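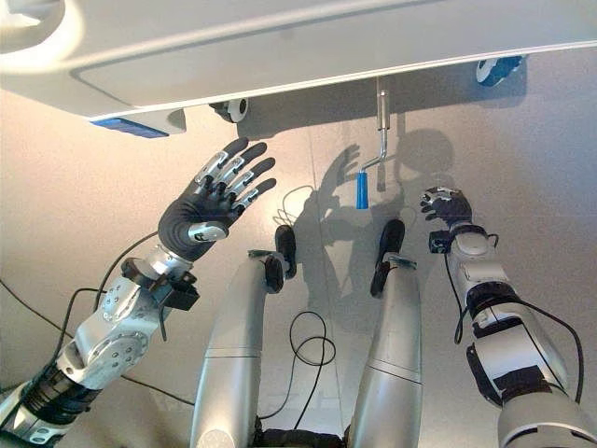
*Both hands raised below an overhead lever with a blue grip, at the Girard training room in Minholm.*

**MINHOLM, 2026-07-10.** Bjarnason is opening its robot teaching program to outside partners, and the first to join is the equipment maker Girard. Under the program, called Jumero, people who know a job well teach it to a two-armed robot by steering its arms and hands themselves, from a control station across the room.

Operators have recorded 1000 demonstrations so far, 800 of them on levers, latches and handles mounted above shoulder height. Reaching up is hard to teach! The operator has to guide the wrist in at the right angle and close the fingers at the right moment, all while keeping the other arm clear, and every small correction becomes part of the recording.

"I've worked with this kind of equipment for most of my career, and I had never thought about how I take hold of a handle," said Valdemar Norðdahl, who leads the operator group at Girard. "Then you have to do it through somebody else's fingers, and suddenly you notice everything. It's great fun, and after a morning of it your shoulders know."

New operators start with 94 practice runs before anything they do is kept for training. Recordings that contain a fumble followed by a good recovery are kept too, and marked as such.

"Those are some of my favorites," said Þröstur Ketilsson, head of training at Bjarnason. "A person misses the grip, backs off a little and comes in again. We want the robot to learn that as well."

Work on two-handed tasks begins in September. Partners interested in sending operators to Minholm can contact the Jumero office at Bjarnason.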